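Interactive Media Systems
Unit 4 handout: Tracking and anchors in mixed reality headsets

Read this before the lab. The worksheet assumes you know the terms in sections 1 to 3.

1. What the headset has to know

A mixed reality headset draws virtual objects over the real room. To keep an object in place while the wearer moves, the software needs the position and rotation of the head many times a second. Position is three numbers and rotation is three more, so you will see this written as 6DoF, for six degrees of freedom. A headset that only reports rotation is 3DoF. Lean forward in one of those and the whole virtual world leans with you.

Older systems used outside-in tracking, with sensors mounted in the room watching the headset. Most current ones are inside-out: the cameras are on the headset and look at the room. Inside-out is easier to set up and works in more than one room, but it depends on what the cameras can find.

2. Features and drift

The tracking software looks for small points that are easy to recognize from one camera image to the next, such as corners, printed text and wood grain. These are called features. By following how they shift, and combining that with the motion sensors, the software works out how the head has moved.

Each estimate has a small error, and the errors add up. This is drift. When the system sees a place it has already mapped, it can correct itself, and you may notice virtual objects jump slightly when it does. The correction is called loop closure.

Plain surfaces are hard. A blank wall gives the cameras very little to follow, and so does a glossy floor, where reflections move as you move. Low light is a problem too, as the images get noisy.

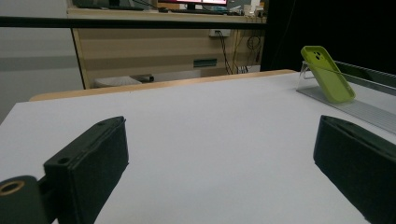

The motion sensors can cover a short gap when the cameras lose their features, but drift grows quickly during that time. A second or two is usually fine. Longer than that and the object you placed may end up well off its spot.

3. Anchors

An anchor is a saved point in the real room that virtual content is attached to. When the map is corrected, the anchor moves with it and the content follows. Put the anchor close to the content. If the two are far apart, a tiny error in the anchor's rotation becomes a large error in position.

Shared anchors let several headsets agree on where things are. One device uploads a description of the features near the anchor, and the others match it against what they see. Everyone should start from the same side of the room – matching from opposite sides often fails.

4. Lab notes

We will use the Sovby toolkit, with the Loltell viewer for looking at maps. The sample project was written in 2018 and has been patched since, so ignore the warnings about old shader names. Set the feature limit to 2000 and leave the other values alone for the first run. For the second run, lower the camera exposure setting to 50 and record the drift again.

Save your log after each run. The viewer overwrites the old one without asking.

5. Reading and hand-in

Mahlangu, chapters on pose estimation and mapping. Gernedetti, the section on shared spaces (skip the proofs).

Lab report due February 24, 2026, two pages plus your drift plots. Label the axes and give units. The report is graded out of 70, and late work follows the policy in the syllabus.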